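Skukton painted wooden cubes, mixed colours: long-term review

Reviewed by Trygve Solheim

Updated October

The Skukton cubes are sold as a general counting and stacking set for schools. I bought one tub from Lamley at the start of last year and have had it in regular use on the bench. I wanted plain solid blocks with no letters, dots or magnets, in colours that can be told apart at a glance under poor lighting. The tub holds 70 cubes and the order code is 243.

Shape. The edges and corners are rounded over. The radius is generous for a block of this size, so the cubes are comfortable to handle and do not mark a table when dropped. The cost is a smaller flat on each face. Towers lean sooner than they do with the square-edged Ferraro set, and a row pushed together shows a small groove at every joint. For sorting and lifting this has no effect. For building it does.

Colour. Red and yellow are the two I use most. The red is deep and saturated, the yellow a clear lemon. Both hold up well on a pale surface, and the yellow keeps enough contrast to be found quickly. I have no complaint about the shades.
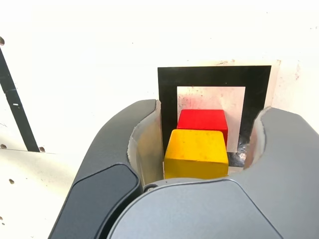
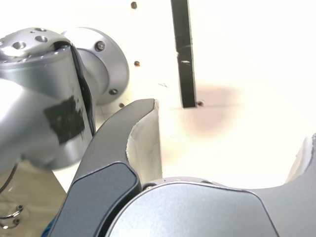

Finish. The paint is the weak point. It is a thin coat and it wears unevenly. Yellow shows it first: small dark specks and scuffs, then a mottled look across the faces that get handled most. Wiping with a damp cloth removes some of the dirt but leaves the scuffs. I have tried a mild soap solution with the same result. Red suffers as well, though the marks are harder to see at arm's length. I have had no flaking.

Consistency. I measured a handful from the tub with callipers when they arrived. The differences between cubes were small enough to ignore for classroom work. Anyone who needs matched blocks should buy two tubs and sort them.

Storage. The lid on the tub is poor and split within a month. Mine now live in a drawer. Leanne Bunting, who uses the same set, moved hers to a Markow box and reports that the lid stays on.

Verdict. Good shape, good colours, mediocre paint. Recommended for handling and sorting, less so for tall stacks. I would order the same set again and keep the yellow ones as consumables.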